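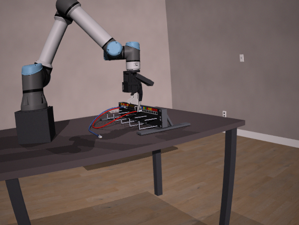
How many demonstrations do we need before it's worth training anything on the plugging task?

Ottmar's rule is 25 clean ones per port for a first look, and I've come round to it. Fewer than that and the policy just learns one favourite path and repeats it whatever you do with the cable.

Print this page | E-mail this entry

17 February 2018

Good long session on the patch panel task in Pluvivau today. We're up to 932 episodes in the set, counting the old ones from July, which I still want to go through again because the gripper closed much faster in those and I'm not convinced they belong with the rest. Leaving them in for now, tagged "old grip".

Spent the morning on cable starting shapes. I'd been resetting the red and blue cables to nearly the same loops every time (lazy!) and the replay viewer made it painfully obvious, so the reset script now throws them down differently for each run. Crossed cables are allowed. Wegener wanted them kept apart until the basics work, but I think the crossings are exactly the bit we'll be sorry we skipped. We've agreed to tag them so he can filter them out of his runs.

The trouble is the last stretch, when the plug is just over the ports. I slow right down there, Ottmar doesn't, and the trained model does a sort of dithering average of the two of us — hovers, dips, hovers again. Tried dropping all the pauses longer than 2 seconds and retraining. Better on the left-hand ports, no change on the right. Must check whether the right-hand ones are simply short of examples before blaming anything else.

Threw away 11 episodes from this afternoon. The contact settings had gone back to the defaults after the Tello update and the plug was sinking into the panel instead of stopping at it. Annoying, as some of those were my nicest approaches. Settings are now saved with the episode file so we can at least spot it.

Still to do:
- rerun the Levov export with the new tags
- ask Marnent if they want failed grasps included or stripped out
- record more right-hand ports, Ottmar driving for half of them
- blue cable! hardly any episodes start with it

E-mail this entry | Print this page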